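April
By the Miltivia newsroom

I finally got a look at what Trotberg wants to spend this spring, and it's grippers again! Hand-held ones, the kind a person carries through a building to record how doors get opened. The shop already works in pairs, and the request on the table is for 28 more units plus 6 spares. I went through the line items over coffee (two cups, it's a long sheet) and most of the money goes to the grippers themselves, with finger pads a separate order.

Doors are on the work list, and that storeroom one is where I'd start.

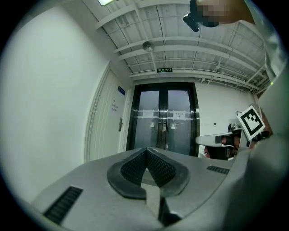
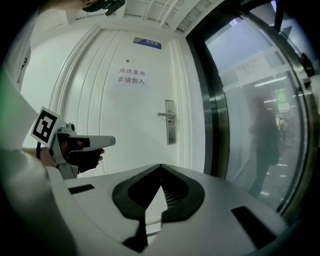

Fallahi wrote in within the hour to say the spares line is far too thin, that pads should be bought by the box, and that Zemville ran short last year after ordering the same way and then sat through a long wait for parts. Fallahi would drop four of the new units and put the money into pads and charging gear instead.

I can see the case for that. The current sheet has 93 pads on it, and the supplier's price break doesn't start until 1000, so nobody at Trotberg is getting a discount unless they team up with another buyer. Zemville has been asked and hasn't answered yet. There's also no line for repairs, and I'd want one in there before anybody signs. The revised sheet is due Sunday, and I'll post the new numbers once I have them.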